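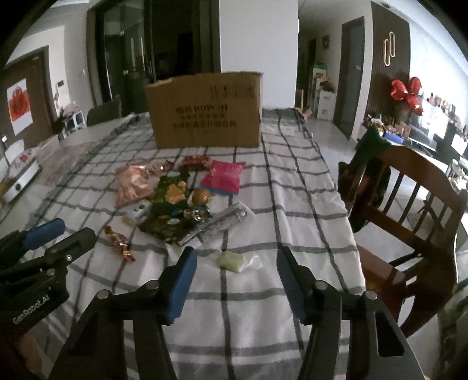 Packet sorting at the dining table, with the hand-held grippers.

From: Jozefína Doležal
To: home-tasks list
Subject: Re: what do we buy before December?

Hello all,

I answer below the parts of Azar's message which concern money. I am sorry that it took me long, I wanted to have the offer from Grasero first and they sent it only this morning.

> As I understand the plan, we order one more pair of grippers and stay
> in the apartments until spring. Is it correct that we do not budget
> for an arm at all? Last year we said we would at least ask for a price.

Yes, it is correct. I asked for a price on an arm and I can forward it to anyone who wants to see it, but I did not put it in the table. The tasks we have now are table tasks with small light goods: candy, snack packets, sachets, things that go into a box. A person with a gripper in each hand can do them in a normal home. With an arm we would also pay for a mount, a safety check and transport, and we would lose the homes, where we have only the evening hours and must leave everything as it was.

> Then please count the consumables honestly this time. The pads were
> not in the first budget and we paid them from the travel line.

You are right, and this was my mistake. In the new table the pads have their own line. Grasero offers a set of replacement pads with pins for 233 euros, delivery included. I planned two sets for each pair of grippers. If we do not use the second set we keep it for the next period, they do not get old so fast in the drawer.

I also added 400 euros for what I call "table goods". Please do not laugh at this line. The foil wrappers lose their shape after many grasps and the twisted ends of candies open, and then the task is a different task from the one in the instructions. We need new packets regularly and we need them in mixed sizes. A big flat packet and a small wrapped sweet ask for very different openings of the jaws, and I want both in every session.

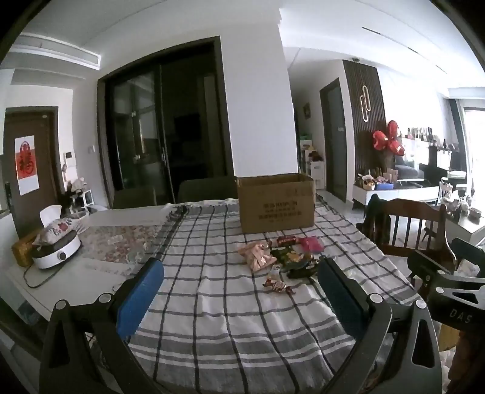
For the same reason I would like to buy our own tablecloths, at least one plain and one with a pattern. At the moment we take what the family has on the table. This is good for variety, but when someone asks us to repeat a session under the same conditions we cannot do it. The cost is small and I put it together with the table goods.

> What about the booking? Two families complained that they got
> the wrong time.

We stay with Skedport one more period. I looked at changing it, and the moving of old bookings would take more work than we have people for. The wrong times came from us, we left too little space between two homes. I propose a fixed gap of 30 minutes for packing, and that the person who packs also writes down the condition of the pads before closing the case. The Clirska team does it already and they had less trouble with broken pins.

> And how many hours are we promising?

In the application it is written more than 200 hours of recording. With one pair of grippers I think this is possible only if nothing breaks. With two pairs we can have one case in repair and still keep the appointments. This is my main argument for the second pair, and I would rather remove the new laptop from the table than this.

Three questions where I need an answer from you:

1. Do we order the pads with the grippers or separately? Grasero gives no discount in either case, but the invoices would go to different lines.

2. Can Clirska lend us their second carrying case until ours arrives? I did not include a case in the budget yet.

3. Who will check the memory cards? I have a price for the cards but I do not know how many we still have in the office.

Please write to the list and not only to me, so that the others can also see it. I close the table at noon on the last working day before December, and after this I can change only the comments.

With kind regards,
Jozefína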